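About us

Drotdale is a small workshop which makes and renews table tops for shared rooms: village halls, school dining rooms, church kitchens, sewing clubs. We are in a former seed store at the end of a farm road, and we have been here long enough that the post van driver lets himself in and puts the parcels on the right shelf.

My name is Gál and I came to this country to work one summer in a joinery. The summer became longer. I learned the trade there from Dougal Haldane, and when he gave up his lease he asked me if I wanted to continue with the benches and the saws. I said yes before I asked the price. Dougal still comes on many mornings, and he still moves my clamps.

Ishbel Aitken is the third person. She measures, she answers the telephone and she goes to see the rooms. Customers who write to us in July should know that she is then mostly on the road, because the schools are empty and everybody wants their tables done in the same weeks. Please be patient, she will answer in the evening.

What we make

Most of our work is plain. We make flat tops in pale colours, usually in pairs, to be pushed together when a group needs one large surface and pulled apart when it does not. People use them for cutting cloth, for folding the washing of a nursery, for laying out sandwiches, for jigsaws and for maps. The longest top we make in one piece is 2293 mm, and this odd number has a simple reason: it is what passes through our door and turns into the van. Anything longer we make as two.

The standard depth is 600 mm. We can make deeper ones, but then a short person can not reach the middle with a cloth, and the middle is where the jam is.

Feltine is our name for the soft strip which we glue under the frame, where a top rests on its legs. It is a thing Dougal tried first for his own kitchen. It makes the table quiet when someone leans on it, and if it becomes worn you can pull it off and put a new one. We send the strip by post, you don't need us for this.

Stullirier is our folding leg. The word was a spelling mistake on an early delivery note, and the customer, a head cook, then ordered again under this name. So we kept it.

How we think about a joint

When two tops stand side by side, the place where they meet is the first thing we look at. A glass should be able to slide over it. A sheet of paper should lie flat on it and a pencil should not jump. For this the two edges must be straight along the whole length, and the surfaces must have the same height. The straight edge is the work of the saw and of patience. The height is the work of the feet, which can be turned by hand.

A dark line will always be there, and we tell this to customers before they order. Some ask us to fill it. We prefer to leave it open, as then the tables can still be separated, and the line can be cleaned with a thin card wrapped in a damp cloth. Never use a knife – it takes small pieces out of the edge and they can not be put back.

Two pale surfaces also do not always look the same colour. By a window one of them can seem a little bluer and its neighbour a little warmer, and after lunch it may be the other way. Ishbel gets a telephone call about it every winter. She asks people to exchange the places of the tables and look again before we make any plan.

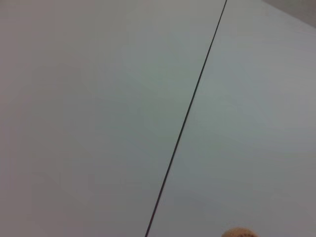
Visits and repairs

You are welcome to see the workshop, but please write first. The saws are loud in the morning and we don't hear the door. From two o'clock it is quieter and we can make tea. The farm road is narrow, with three passing places, and the last bend is worse than it looks on the map. If you come with a trailer, drive past the gate and turn in the yard.

We repair tops made by other firms also, if the core is still sound. A swollen edge we can often cut away and close with a new one, so the table becomes a little smaller. A burn from a pan is more difficult. Send us a photograph with a ruler lying next to the damage and Ishbel will tell you if the journey is worth it. For looking and giving a price we ask nothing.

Each year we renew around 100 tops, more than we make new. I am content with this. A table which has been in a school for a long time has usually good legs, and it would be a pity to throw them out for the sake of the surface.

Ordering

Tell us the width of your narrowest door, how many people sit at the table, and if it must be folded away after use. A drawing by hand is enough. We make a price on paper, and it stays the same unless you change the size. Delivery is by our own van, with two of us to carry, and we level the feet in your room before we leave. Please have the floor free when we come, and tell us about stairs – also the small ones.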